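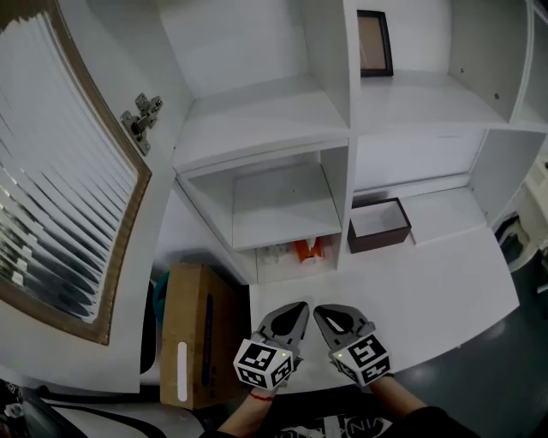

The Koller method is a way of teaching a robot arm to tidy household shelves by recording a person who does the same job with a pair of hand-held grippers. It was worked out at the Rakonberg laboratory and takes its name from the Koller Street building where the first recordings were made. The person doing the tidying wears a camera at head height and holds one gripper in each hand, so that the recording shows the work much as a robot with a camera on its head would later see it. Each gripper carries a white cube printed with black square patterns, and software reads those patterns to work out where the gripper is and which way it is turned, even when the two jaws come close together in front of the shelves. Open cubbies at several different heights are a favorite setting for the method, as the hands have to reach both up and in, and a cabinet door with a mirror on its inner face adds a difficulty of its own, which is taken up further down.

Print this article | E-mail this article

Background

Before the method came along, the laboratory taught its arms by steering them from a distance with a pair of control sticks. This was slow going, and people new to it tended to move one arm at a time and leave the other hanging. With the grippers in their own hands they went back to working the way anybody does at home - one hand holding a box steady while the other puts something into it.

Recording and training

A recording session at Rakonberg lasts 20 minutes and is cut afterward into short episodes, each covering a single item moved from one place to another. The first collection, known as Wolumus, holds 4000 episodes made in 132 different homes and workrooms. For every video image the software stores the position of both grippers and how far each jaw is open. Episodes in which a marker cube stays hidden for too long are set aside, and the rest are used to train a model that predicts the next short stretch of movement for both arms together.

Results

The best known test was carried out on the Pilov two-armed robot in December and reported on 27 January 2019. The robot was given 106 shelving tasks in a room that was not part of the collection, and it did best with small packets and open boxes set on wide, low shelves. Picture frames gave it a good deal more trouble, and it often let go before the frame was properly leaning against the back panel.

Known difficulties

Mirrors remain the weak point of the method. A marker seen in a reflection can be taken for a real one, and the recorded path then jumps to a spot behind the door. Later versions of the software compare each new position with the last few and throw out any sudden leap, though slow reflections still slip through now and then.

Home | Robotics | Learning methods | Related articles | Back to top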